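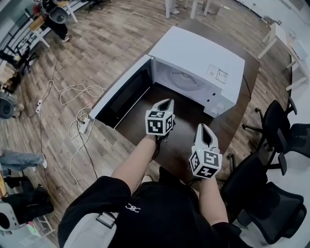

White microwave on the dark table, door right back, turntable in.

Microwave corner – the gallery

Finally getting these up, sorry for the wait. Been meaning to do it since June and then the move got in the way. For anyone new: this is the page for the shared kitchen bits on our floor at Durkside, mainly the microwave, becuase that's what everyone emails about. Words are short, I'm doing this between two other jobs.

Quick background. The old one went in the spring, smelled of burnt popcorn for weeks. We looked at three. The Plerier was 30 litres and far too big for the table. The Nowakowski looked lovely but came with a manual of 285 pages (not joking, 271 of them in languages other than ours). So, a plain white one with knobs. Knobs because people kept setting the old one's clock wrong and then complaining about the clock.

More on the one at the top: labels are up on the top, near the front right corner. Small print. Please leave them on, a couple of people have asked about peeling them off and the answer is no. Lead comes off the back right and down over the side of the table. Power strips are on the floor for now, mind your feet if you're coming round that side with soup.

Door opens to the left. All the way, it goes nearly flat. So don't leave your mug on that side. If you're left-handed it's a bit of a faff, I know, I am too. Turning the whole table was suggested and we may yet.

Turntable is glass, round, lifts straight out. Warm water and washing-up liquid, dry it, back in. Don't put it in the dishwasher at Dromdale when you go over there, that's how we lost the last one.

Next one is more front on. Two round white knobs on the panel, one over the other. Wooden floor, white walls, plenty of warm brown in the boards which I like more than I thought I would. Mesh chair by the black railing, good spot to wait out your three minutes. 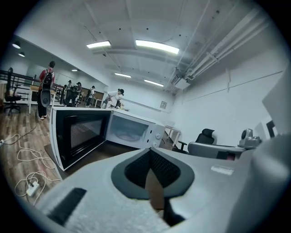
Things people keep asking

Can I move it? Please don't. It's heavier than it looks and the lead is only just long enough.

Can I use it for tins, foil, the fancy takeaway boxes with the metal rim? No, no and no.

Who cleans it? You do, after yourself. Cloth, wipe round the inside, wipe the glass in the door, two minutes. Lid or a bit of kitchen roll over anything with tomato in it. There's a full clean once a month as well but thats for the corners, not for your lasagne.

Is it staying on that table? For the time being. A proper shelf is on the list, along with a kettle that pours where you point it and somewhere for teaspoons. If the shelf happens the strips come up off the floor too and the cables get tied back.

Fish? Use your judgement. Before noon, definitely not.

Anything broken or odd – ring extension 524 and say which floor, else it goes to Dromdale and they'll come and look at the wrong microwave. Has happened twice.

More pictures when the shelf is up. Also still looking for the lid to the big blue tub, if you've got it just leave it on the table, no questions.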